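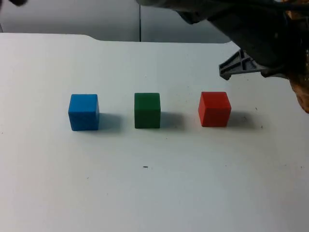 Mareike Bauerfeind pours the tea before she will talk about planners, and then there's no stopping her. She looks after Kohlhase, the task planning software at Vernton, and cubes and baskets have filled most of her days since July. "People want to hear about the arm," she says, "but I spend my life on the bit that decides what the arm ought to do next, and I'm terribly fond of it."

The old planner worked out the whole job at the start and stuck to it. The new one looks again after every move and plans afresh, in 151 milliseconds on a good day.

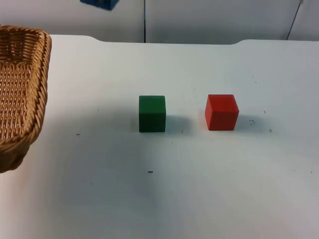 Onditz wondered whether all that replanning made the arm dither, and she laughs, because in the spring it certainly did. "It would change its mind 5 times over one cube, bless it. We had to charge it a little for switching."

The wrist view has its own small model, which gives an opinion on how near the rim is.

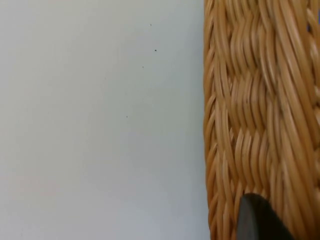 Irkum would sooner have trusted the fixed view alone and saved the computing time. Bauerfeind sees the sense in that, but she has 852 logged runs to go through before she'll give anything up, and she means to read every one.

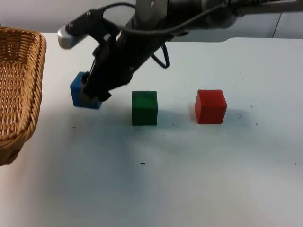 The gripper holding the blue cube, with green and red still on the table.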